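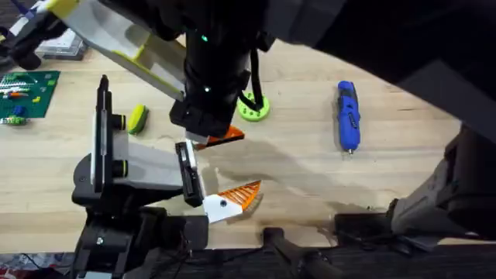

Refinishing a light butcher-block worktop: oil again, hardwax, or film finish?

Forum index > Worktops and surfaces > Finishing
11 replies, 326 views

gluejoint_k
The top is a 200 cm Pilten, bought from Akanda for 119 and finished at home with Stokulero worktop oil, three coats. It has had one maintenance coat in the time I've owned it. Use is mixed. A clear plastic storage container and a green Lego baseplate live at the left edge, small parts get moved around on it most days, and it is wiped down with an ordinary yellow sponge with a green scrubbing side.

Problem: the middle of the top has lost its sheen and feels rough across the grain. The outer area still feels smooth. Water sits on the outer area and soaks in at the middle within a few minutes, leaving a darker spot that fades overnight.

Options as I see them:
1. Light sand, more of the same oil.
2. Devau hardwax over the existing oil.
3. Strip it and put on a water-based polyurethane.

I would like to avoid stripping the whole length if a local repair is possible.

tannin_test
Stop using the green side. The scrubbing face on those sponges is abrasive enough to cut an oil finish, and you are sanding the middle every time you clean. Yellow side only, wrung out.

Then option 1. Oil can be spot repaired and the other two can't, or not well.

oldshellac
Disagree on the local repair. A patch of fresh oil in the middle of an aged top will show as a halo for months, more so on pale wood. Do the full surface or leave it alone.

I'd also question whether this is wear at all. Roughness across the grain after water contact is raised grain. Three coats is thin for a top that gets wiped daily.

gluejoint_k
Both plausible. The scrubbing side does get used, mostly on glue and pencil. I checked the can: Stokulero says to wait overnight between coats, and I did the third one the same evening as the second — so that coat may never have cured properly.

On the small parts: Lego bricks don't seem to mark the wood. The baseplate does hold moisture under it if the top is wiped and the plate is put straight back.
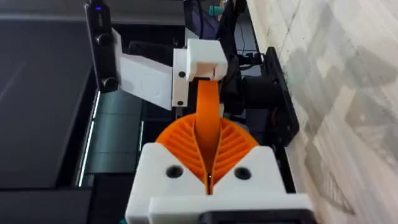 marrow_lane
Flat plastic on oiled wood is worse than people assume. I had a cutting mat on a Pilten for most of a winter and the rectangle under it stayed lighter than the rest. Lift the baseplate at night or stand it on edge.

As for the finish, I went to Devau hardwax over old oil and it worked, with the condition that the old oil was fully cured. A soft third coat under wax will stay soft.

tannin_test
Agree with the last line, and it rules out option 2 until the surface has been tested. Press a thumbnail into it at the back edge. If it dents the finish, it isn't cured.

The halo is overstated. Feather the sanding along the strips, stop at a glue line, and the join is hard to find. On a laminated top you have natural breaks to work to.

oldshellac
Stopping at a glue line works when adjacent strips differ in tone. On a uniform pale top the eye picks up the change in sheen before it picks up the color. I've redone two of these after someone tried to blend them.

gluejoint_k
Thumbnail test done. No dent at the back edge, slight drag in the middle. The strips on mine are narrow and close in tone, which supports oldshellac.

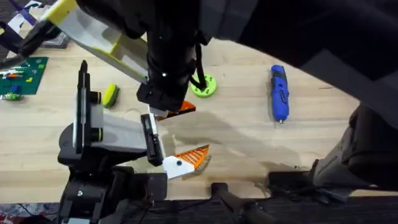
Plan for now is to sand the full surface along the strips by hand, vacuum, wipe with a barely damp cloth to raise the grain once, let it dry, knock it back with a worn sheet of the same grit, then two thin coats a day apart. Excess wiped off after fifteen minutes. Polyurethane is off the list.

One open question: does the underside need a coat? It never had one.

oldshellac
Yes. One side sealed and one side bare is how these cup. A single coat is enough, and appearance is irrelevant down there. Check that the screw slots in the frame allow movement while you're under it.

marrow_lane
Mine has been bare underneath from the start and is flat. It's in a heated room with steady humidity, so take that for what it's worth. I'd coat the end grain before I bothered with the underside.

tannin_test
End grain first, seconded. It takes two or three times as much oil as the face, so keep going until it stops drinking.

Also lay the oily rags flat outdoors to dry before they go in the trash. Linseed-based oils self-heat when the rags are bunched up.

gluejoint_k
End grain, face, then one coat underneath. The rags can go on the fence. I'll repeat the water test in June and post the times for the middle and both ends.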